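I moved the kitchen inventory off a spreadsheet in January. The spreadsheet had grown to 409 rows, and most of them were wrong. Flour was listed in three places under three spellings. The "opened" column was blank for everything after the first month. I kept the file as a backup and started over with a label printer, a plain text file and a short script.

What follows is the current setup, mostly so I can rebuild it when I forget how it works.

## Storage zones

The kitchen is split into zones. Each zone has a short code and each item gets exactly one home zone:

- `P` pantry shelves
- `F` fridge
- `Z` freezer
- `C` counter and table

Sub-zones were a mistake. I used to record the shelf and the side, so a jar of lentils would be `P3L`. Every time I reorganized a shelf I had to edit the file, so I stopped editing the file, and the data went bad. One letter is enough to find a jar in a kitchen this size.

## Labels

The printer is a Drorow thermal unit that takes 40 mm rolls. It prints at a low resolution, but dates and item names come out sharp at normal text sizes. Thermal labels fade in heat, so anything stored next to the stove gets a strip of masking tape and a marker instead.

A label has two lines. The first is the item name. The second is the date the package was opened, month and day only. I don't print the expiration date. It is already on the package, and for dry goods that get moved into jars I copy it into the text file.

Freezer labels need a dry surface. Stick them on before the container goes in. A label put on a cold lid will peel within a few days.

## The text file

One line per item, fields separated by a vertical bar:

```
lentils, red | P | opened 01-09 | use by 11
stock, chicken | Z | frozen 01-14 | use by 04
yogurt | F | opened 01-20 | use by 01-27
```

I considered a proper database and also tried Zuta, a pantry app with barcode scanning. The scanning worked well on packaged goods. It had no good answer for leftovers, bulk-bin items or anything bought loose, and those make up most of what I throw away. Export was limited to PDF, so I dropped it.

The script reads the file, sorts by date and prints anything due in the next 15 days. It runs every morning at 6:30 and sends the list to my phone. If nothing is due it sends nothing.

## Produce

Fresh produce is the weak part of the system. It has no printed date, it ripens at its own speed, and a label on each piece is a waste of labels. I tried default shelf lives by type and the numbers were off in both directions depending on the store and the season.

The rule now is that ripe fruit in zone `C` stays out of the file completely. It goes where it can be seen, and gets checked by eye and by touch. Anything soft gets eaten that day or cut up and frozen, at which point it becomes a `Z` item and gets a label like everything else.

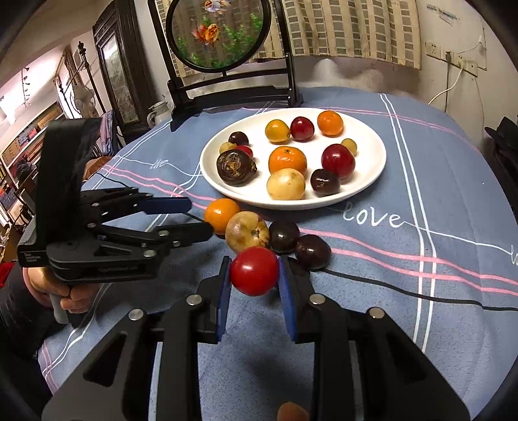

## Shopping list

The list is generated from a second file of staples. Each staple has a minimum quantity, and I mark it low by hand when I open the last package. Automatic counting sounded better on paper. In practice I would cook with half a bag of rice, forget to subtract it, and end up with a wrong total.

The containers are Cedora square jars in 2 sizes, which pack better than round ones and share a lid. The lids have a silicone ring that holds odors, so the cumin jar's lid stays with the cumin.

## Open issues

- The script treats "use by 04" as the first of the month. It should be the last.
- Spices have no useful date. I am leaving them out until I find a test better than smelling them.
- The Drorow driver loses its paper size setting after an update. Reset it under printer preferences before printing, or the second line lands on the next label.
- Alemneh, the store where I buy most of the bulk goods, changed its bin numbers, so the codes in the staples file need to be redone.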